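# Prandarby Estate Docket

Docket control and claims tracking software for bankruptcy trustees, receivers and small insolvency practices.

**Current release:** 11
**Edition covered on this page:** Trustee (single office)
**Part no.:** 2452
**Replaces:** part no. 1885, which is no longer sold but is still supported

## Purpose

Prandarby Estate Docket keeps one record per case and builds every deadline, notice and ledger entry from that record. It is meant for offices that handle liquidation and reorganization cases side by side and do not want a separate spreadsheet for each chapter. The program does not file anything with a court. It prepares the entries, holds the draft documents and logs what was sent and when.

## What the Trustee edition includes

| Module | Function | Included |
|---|---|---|
| Case record | Debtor, counsel, chapter, schedules, petition data | Yes |
| Claims register | Claim number, class, amount asserted, amount allowed, objections | Yes |
| Asset log | Property of the estate, exemptions claimed, abandonment, sale | Yes |
| Notice builder | Mailing matrix, templates, proof of service | Yes |
| Distribution ledger | Interim and final distributions by priority | Yes |
| Caminetti import | Reads claims files in the Caminetti exchange layout | Yes |
| Multi-office sync | Shared records across locations | Office edition only |

## Case record

Each case opens on a single screen. Chapter is a required field and controls which deadlines are generated. If a case converts, change the chapter in the conversion dialog and not in the field itself. The dialog closes out the old deadline set, keeps it as read-only history and generates the new one from the conversion date entered by the user.

Dismissed and reopened cases keep their original record number. A reopened case shows an R suffix in all lists and reports.

## Claims register

Claims can be keyed by hand, pasted from a spreadsheet or read in through the Caminetti import. Duplicate detection compares creditor name, last four digits of the account and amount. Suspected duplicates are marked for review and are never merged automatically.

Amended claims are stacked under the original. The register totals use the latest amendment unless an objection is open against it, in which case both figures are printed and the disputed one carries an asterisk.

Transfers of claims are recorded on a separate tab. The transferee does not appear on the mailing matrix until the transfer is marked effective.

## Asset log

The log holds a line for each item of property, with scheduled value, lien amount, exemption and disposition. Household goods may be entered by category or item by item. Up to five photographs can be attached to a line. Attachments are stored in the case folder in their original format and are listed in the asset report by file reference only, unless the "print attachments" box is checked.

Known limit: a line split after a partial sale does not carry its attachments to the second line. Attach them again by hand.

## Notice builder

Templates are plain text with merge fields. The set supplied with the program covers meetings of creditors, proposed sales, abandonment, objections to claims and final accounts. Local forms vary, and the supplied text should be compared with the rules of the court concerned before first use.

Proof of service is generated when the batch is marked as mailed. Returned mail is logged against the address – not against the creditor – so that a second address for the same creditor stays active.

## Distribution ledger

The ledger works down the priority classes and prorates within a class when funds run short. Small dividends below the threshold set in Preferences are listed separately for deposit as unclaimed funds. Rounding differences go to the largest claim in the class.

Interim distributions can be reversed until the period is closed. After closing, a correcting entry is needed.

## Requirements

- A desktop computer running a currently supported 64-bit operating system
- A local or network drive with write permission for every user
- PDF viewer for printed reports
- Internet connection for activation and updates only

Network installations should use the Rerska record server, supplied on request with the Trustee edition at no extra charge. Running the database from a synced cloud folder is not supported and has caused damaged index files.

## Upgrading from part no. 1885

Back up the data folder, install release 11 in a new folder and run the conversion tool from the File menu. Custom templates are copied but their merge fields must be checked, as the field names for co-debtors have changed. Closed cases are converted last and can be skipped.

## Licensing and support

One license covers one office. Support is by email and telephone on business days, except Tuesday mornings, when the update server is serviced. Updates within a release are included. The Takagi template pack (small business reorganizations) is licensed separately.

## Images

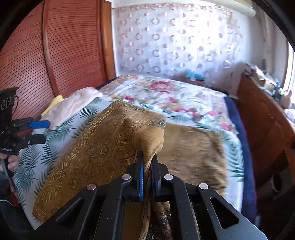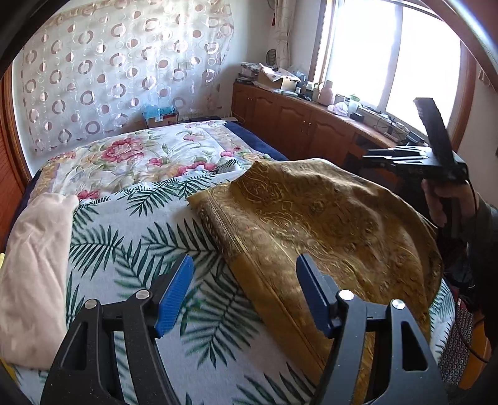
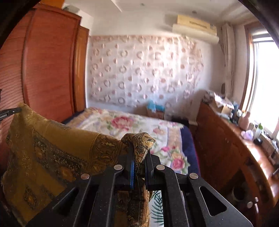
*Patterned fabric in mustard and gold tones, three views.*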